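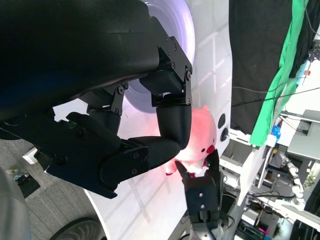 Figure 1. Pink and white plush.

Naming Pale Colors Under Two Kinds of Lamp
Project report, Sandham, July 2019

1. Background

Pale colors are harder to name than strong ones. A saturated red stays red to most people in most rooms. A pale pink may be called pink, cream, orange or white depending on the lamp overhead, and the viewer is often unaware that the answer has changed. Manufacturers of paint, bedding and toys rely on these pale shades and describe them with short trade names that do not always match what a buyer sees at home.

The eye corrects for the color of the light to a large degree. This correction is usually called chromatic adaptation. It is good but incomplete, and the part left over matters most where two color names meet. Our project looked at how often people change the name they give to a pale color when the lamp changes.

2. Materials

We used 20 painted cards. All were matte and all were cut from the same stock. The paints came from the Horkevura pastel range and were mixed with its white base where the supplied shade was too strong. The cards covered pink, lavender, light blue, pale green, pale yellow and a set of in-between shades. One card was plain white base and served as a check.

Two lamps were used. The first was a cool white LED panel and the second a warm white LED bulb in a plain reflector. Light level at the viewing position was matched with a Dirnix handheld meter before each sitting. The meter reads brightness only, so the color of the light was taken from the packaging. This is a weak point in the method.

All sittings were held in a windowless room in the Gulyás building. The walls are gray. A gray cloth covered the desk so that no strongly colored surface was near the cards.

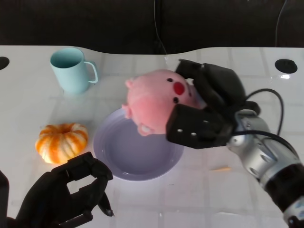
Figure 2. Pale and stronger colors on glossy white: light blue mug, orange and white pumpkin, lavender plate, pink pig.

3. Procedure

Twenty participants took part. Each sat under the first lamp for several minutes with no task, then was shown the cards one at a time and gave one name per card. The same was done with the second lamp after a break. Half the group started with the cool lamp and half with the warm lamp. Card order was shuffled between sittings.

Names had to come from a fixed list of eight: white, pink, orange, yellow, green, blue, purple, gray. Participants could pass. In a trial run in December we had allowed free answers, and the results were unusable — "salmon" and "peach" turned up for the same card, and we had no fair way to decide if these were one name or two.

Passes were removed, as were answers given after the time limit. This left 701 usable responses.

4. Results

The light blue cards were the most stable. Most participants kept the same name under both lamps, and the few changes were to gray. Lavender was the least stable. Under the warm lamp it moved toward gray or pink, and participants also took longer to answer.

Pink fell between the two. The deeper pinks did not move. The palest pinks were often called white under the cool lamp and orange under the warm lamp, so that some participants did not use the word "pink" for them at all. The plain white card was called yellow a few times under the warm lamp, mostly near the start of a sitting, which suggests that adaptation was not complete when the cards began.

5. Sources of error

Flat painted cards are a simple case. Real goods have gloss, texture and curvature. On a rounded surface the lit side may approach white while the shaded side keeps its color, and a viewer has to settle on one name for the whole object. We did not test this.

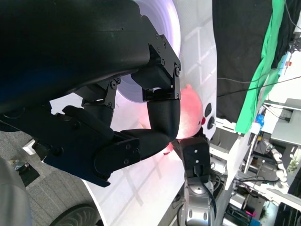 One objection to the draft was that the fixed list decides the result in advance: with no word for lavender, a lavender card can only be misnamed, and its low stability may say more about the list than about the lamp. We accept part of this. The list was the same under both lamps, so it cannot by itself produce a change of name. It can, however, place a card on a border it would not sit on if "lavender" were allowed, and a card on a border will move more easily.

The break between sittings was not of fixed length. Color vision was not screened; participants were only asked if they knew of any deficiency.

6. Further work

The test should be repeated with a longer list and a longer wait under each lamp. A meter that records the color of the light should be borrowed before any new sittings. Glossy cards, cut to the same size as the matte ones, are already painted and are stored with the lamps.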